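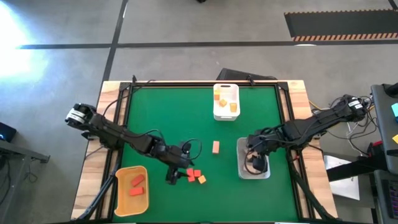

Unit 4: Sorting and Storage Layout in Small Parts Stores

1. Scope

These notes cover storage by pick frequency. Reorder points are treated in Unit 5. Terms follow the Ostapchuk reader, chapter 2.

2. Classifying stock

Rank all items by number of picks over one quarter, highest first. Do not rank by unit value; value ranking serves purchasing and gives poor walking distances. In the Clellari stockroom data used in class, 20 percent of items account for 80 percent of picks. These are class A. Remaining items are split into B and C at the point where the cumulative curve flattens.

3. Assigning locations

Class A items go between knee and shoulder height, nearest the issue counter. Class B goes above or beyond them. Class C may be stored on the top and bottom shelves. Heavy items stay low regardless of class.

Bins should hold one item number each. Mixed bins save shelf space but raise search time, and errors rise when parts differ only in length or thread.

4. Exercise

The Jonden data sheet lists 68 items. Classify them, draw the cumulative curve, and mark your cut points. Submit one page. State any ties and how you broke them.

Comments

Natsumi Matsuda: Is the quarter in section 2 a calendar quarter or any three months?

Eusebio Ticona: Any three months, but avoid August if the shop closes.

Salma Tawfik: The data sheet has two rows with no pick count. I treated them as class C.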